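ok thread on the "can robots do chores yet" thing bc three people sent me the same laundry video this morning. 22 September 2025, for whoever digs this up later and laughs

1/ Short answer – some chores. Slowly. In a room where everything else holds still.

2/ I've been helping out at Laur, the bench side. The job we picked is the dumbest one in any house or shop: stuff on a table, put it where it goes. Toys in the bin. Bits in the cup. Any four year old can do it (won't, but can)

3/ Our tally for last week was 142 tries, 98 good. "good" = piece ended up in the container and container still standing. Ubaldo Ferraro wanted to count the ones where it bounced out and went back in by luck. No Ubaldo

4/ What eats the time is never the big move. Arm swings over, fine, been fine for years. It's the last inch. Small light things next to a big thing you can't see past.
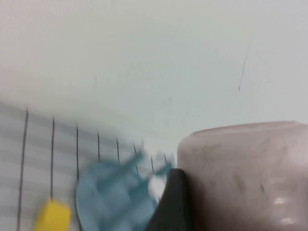

Wrist cam at the bench. Yellow cube, blue whatsit, finger right up at the cup. Blurry as heck.

5/ And thats with lined paper and a plain white background. Now think of a kitchen counter. Wet sponge, mail, a phone charger, somebody's elbow.

6/ The blur matters more than people think. The arm's own camera is what it's working from. Go faster, see worse. Go slower and your tidying takes all of lunch.

7/ Shop floor is a different story. Cousin works at Brodholm, they have an arm loading trays, same part same spot all day. Does 2000 a shift and no one tweets about it. But someone built the whole station around that one part. You can't build your living room around a sock

8/ Somebody asked about the Hendham home unit. Haven't touched one. Saw the demo, table had three items on it and they were all the size of a melon. Show me a lego under the couch

9/ Would I pay for one today? no. Would I pay for one that only did the floor of my kid's room, badly, overnight, while I sleep? take my money. Slow is fine if I'm not standing there watching it

10/ My guess for what comes first at home: dishwasher unloading, plastic stuff only. Then toys. Folding way later. Ubaldo says fitted sheets in 2047 and I think he's being nice.

11/ Next thing for us is swapping in softer fingertips and rerunning the same set in December. Same cup, same peices, so the numbers mean something. Will post the tally even if it's worse

12/ and to the guy from Bonora in my replies – yes a tray with a lip would help. Already ordered two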